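4.2 What the wear marks can and cannot tell us

The claim that people clean a wall where they can see it dirty, and leave it alone where they cannot, is repeated often in the housekeeping literature and tested rarely. Rellau is usually given as the source. The original study covered 13 flats, all in one building, and relied on what tenants said they did. We do not think that is enough to carry the weight later authors have put on it.

Our own survey took in 137 rooms in Goratden, visited in July. In each room we noted the paint colour, the height of any marks and whether a piece of furniture stood against the wall. Tenants were asked when the wall had last been wiped. Of those asked, 51 could not give an answer at all, and we suspect that many of the others guessed. Self-reports of cleaning are known to run high, and we see no reason why Goratden should be different.

Marks of the kind we coded as "band" (Figure 3) are the ones most often put down to chair backs. Peng goes further and treats the height of the band as a stand-in for the type of seating in the room. We could not repeat this result. Bands turned up in rooms with benches, in rooms with stools and in rooms with no seating — and their height varied as much within each group as between them.

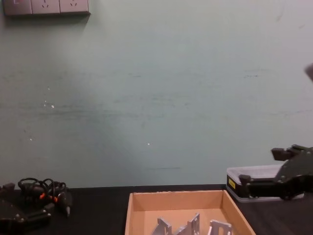 Figure 3. Faint dark smudges and streaks running across a pale grey-green wall behind a dark tabletop. Coded as "band, light".

4.3 Paint colour

A second common claim is that mid-tone paints hide dirt and so are cleaned less. The idea is appealing, and landlords certainly act on it. The evidence is thin. In our sample the pale rooms and the mid-tone rooms had nearly the same share of light bands, and the small gap between them vanished once we allowed for the age of the paint. Kha Trịnh, who coded the rooms a second time without seeing our first scores, disagreed with us most often on exactly these pale walls. Lighting seems to be the trouble. A mark that is plain on the bright side of a room may be missed on the darker side, and two coders standing a step apart may not score it the same way.

We therefore treat the light category with caution. Dropping it leaves too few rooms for the model used in Section 3, and keeping it means accepting a measure on which two trained people often differ. Earlier studies used a single coder and did not report the problem. The Zorkberg scale, which asks for a score out of 100, makes matters worse in our view, as it suggests a precision that the eye cannot supply. We used three grades and found even those hard to apply.

None of this shows that the visibility claim is wrong. It may well hold in kitchens, where splashes are fresh and the culprit is known. For living rooms and shared rooms, though, we found no pattern strong enough to support advice on paint or on where to put a table.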